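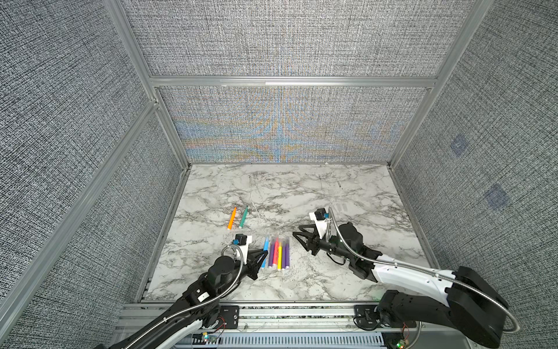
Mellar retira la promesa de «rotulador eterno» y pide a las escuelas que desconfíen de las que quedan

La asociación de consumo escolar Mellar publica en febrero su revisión de rotuladores de punta de fibra para primaria, y las conclusiones no van a gustar a quien redacta los catálogos. De los 11 juegos comprados en papelerías y tiendas en línea, solo 4 llegaron al final del trimestre con todos los colores en condiciones de uso. Los demás perdieron por el camino el amarillo, el naranja o los dos, que son los tonos que antes se ensucian y los que menos se venden sueltos.

El envase suele hablar de «larga duración» sin decir larga respecto a qué. Mellar preguntó por escrito a los fabricantes cómo calculan esa duración. Dos contestaron con un folleto y uno remitió a la propia web en la que aparecía la frase por la que se preguntaba. El resto no respondió antes del cierre de la revisión.

La prueba se hizo con un método modesto y Mellar prefiere decirlo desde el principio. Se repartieron 534 rotuladores entre aulas de dos centros, se usaron en las tareas corrientes de plástica y se revisaron cada semana sobre el mismo papel. No hubo laboratorio ni máquina de trazado. Un resultado obtenido así sirve para orientar una compra y se queda corto para declarar ganadores, de modo que esta nota no incluye podio, sello ni medalla.

Tampoco salen bien parados los colores «ampliados». Varios juegos presumen de gama amplia y ofrecen un morado y un violeta que, una vez secos sobre cartulina, los alumnos confundían con frecuencia. Algo parecido ocurre con ciertos azules claros, que en papel reciclado apenas se leen. Pagar más por tonos que nadie distingue a un metro de distancia es una decisión respetable, pero conviene tomarla sabiendo lo que se compra.

El juego Fasik, uno de los más anunciados antes del inicio de curso, mantuvo bien el trazo y falló en los capuchones, que se aflojaban con el uso. El juego Liu, más barato, presentó el problema inverso: cierre firme y tinta irregular desde la primera semana. Ninguno de los dos justifica, a juicio de Mellar, el texto que lleva impreso en la caja.

Sobre el consejo de guardarlos siempre tumbados, que se repite en muchas aulas, la revisión no encontró diferencias claras. Puede que las haya en periodos más largos. Con los datos disponibles, Mellar no lo recomienda ni lo desmiente. Sí aconseja probar cada color antes de repartirlo, comprar reposiciones sueltas cuando existan y pedir al proveedor que cambie los juegos incompletos.

La asociación repetirá la prueba con rotuladores lavables en el centro Cesutwood, donde se comprobará también qué entiende cada marca por «lavable». Las expectativas son moderadas.

El informe completo puede solicitarse a la oficina de prensa de Mellar. Las tablas incluyen los juegos con malos resultados.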